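4. Setting Up the Baskets

Your Mulldale Table Set includes 2 baskets. They are different colors and different shapes on purpose, so please don't call us about a mix-up at the warehouse. Máté Virág in customer support has answered that call often enough to have it by heart.

Before you start

Clear the table and wipe it with a dry cloth. The matte finish forgives fingerprints but has never forgiven furniture polish. Cut the paper ties off both baskets with scissors. Pulling them works too, if you like your wicker in pieces.

4.1 Placing the baskets

1. Set the rectangular orange-tan basket near the center of the table, open side up. It has a flat woven floor and should sit without rocking.

2. If it rocks, turn it a quarter turn and try again. If it still rocks, put it on the floor. If it stops, your table is the problem, and you want Section 2.

3. Lay the long dark brown basket to the right of the first one. Straight or diagonal is up to you. Diagonal leaves more elbow room on the left and annoys tidy people.

4. Leave a hand's width between the two rims.

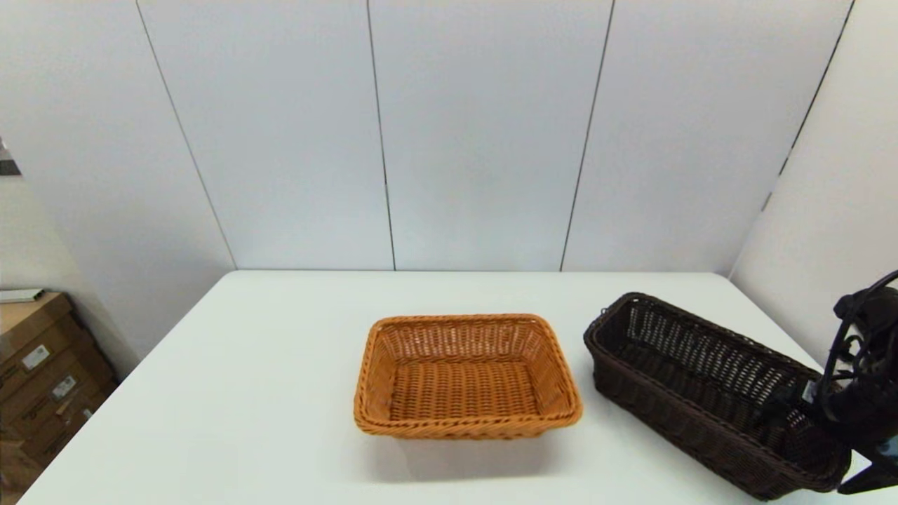 Fig. 7. Orange-tan basket near the center, dark brown basket set diagonally to its right.

4.2 What goes where

The orange-tan basket takes the bulky stuff: dish towels, gloves, a ball of yarn, the mail you plan to open. Its sides slope, so it holds less at the bottom than you'd guess from looking at the top.

The brown basket is for long, narrow things such as candles, rulers and rolled napkins. Put them in lengthwise. People do try it the other way.

Note: The brown basket has an open lattice weave. Paper clips, pins and loose beads will leave through it at their own pace. Line it with a folded cloth if you must store small things there.

CAUTION: Lift each basket with both hands under the base. The rolled rim looks like a handle. It is a rim.

CAUTION: No wet items, no hot dishes, no cats over the size of the basket. (Cats will not read this.)

4.3 Care

Brush out dust with a soft, dry brush. For crumbs, turn the basket over and tap the bottom, preferably over a trash can. Don't soak either basket, and keep them away from radiators, where wicker goes brittle and starts shedding on your sleeves.

If a strand pops loose, tuck the end back under the nearest rib. Glue makes it worse. For replacement baskets, quote the color as well as the shape when you order. "The other one" is not a part number.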